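ダーネックス(Darnex)整備統括部
小型機 冬期運航前 地上支援・格納庫設備点検表(コメント付)
適用基地:Sirnthorpe、Bosbridge
実施時期:11月、初霜の観測前までに完了すること

1. 総則
本点検表は、冬期における機体の地上取扱いに先立ち、格納庫及び地上支援機材の状態を確認するために用いる。判定は「適」「要処置」「不適」の区分により記入し、「要処置」以下の項目には必ずコメントを付すものとする。

2. タイヤ及び降着装置まわり
2-1 牽引バーの接続ピンに曲がり、摩耗がないこと
判定:適
2-2 車輪止めの表面に油脂の付着がないこと
判定:要処置
コメント:Bosbridge基地の車輪止め2個に作動油の付着を認めた。清拭後、再点検のこと。
2-3 窒素充填装置の圧力計が校正期限内であること
判定:適
コメント:レギュレーターの最大入口圧力は3000 psiと表示されている。表示銘板の文字が薄れており、次回交換時に更新する。

3. 格納庫扉及び床面
3-1 扉レールに異物及び氷結の原因となる滞水がないこと
判定:要処置
コメント:Sirnthorpe基地北側レールの排水口に落葉の堆積あり。清掃を指示した。
3-2 床面の区画線が明瞭であること
判定:適
3-3 非常口前に機材が置かれていないこと
判定:適

4. 暖房及び電源
4-1 エンジン予熱器のダクトに破れ、つぶれがないこと
判定:不適
コメント:ダクト継手部に亀裂を認めた。使用禁止札を取り付け、Papadopoulos社へ交換部品を手配済み。到着まで予備機を使用する。
4-2 外部電源車のケーブル被覆に損傷がないこと
判定:適
4-3 予熱器と燃料系統開口部との離隔が6メートル以上確保されていること
判定:適
コメント:床面表示は基地内規の値と一致している。

5. 消火器及び救急用品
5-1 消火器の圧力指示が規定範囲内にあること
判定:適
5-2 救急箱の内容品が使用期限内であること
判定:要処置
コメント:洗眼液2本が期限切れ。補充のうえ、管理簿に記録すること。

6. 整備員休憩室
6-1 電気製品の電源コード及びプラグに焦げ、変形がないこと
判定:適
6-2 ミキサー等、刃を有する調理器具の容器にひび割れがないこと
判定:適
コメント:容器を洗浄する際は、刃部に素手で触れないよう掲示を行う。
6-3 工具及び整備用薬品が飲食場所に持ち込まれていないこと
判定:適

7. 処置の確認
「不適」とした機材は、処置完了の記録及び検査員の確認印がそろうまで使用してはならない。「要処置」の項目は、次の定例点検までに完了させ、処置内容を本表の余白に追記する。原本は各基地で保管し、写しを整備統括部へ送付すること。

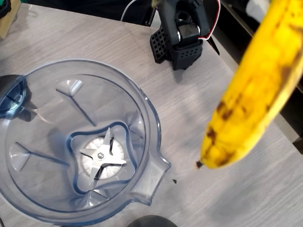 図1 ミキサー容器の内部及び刃部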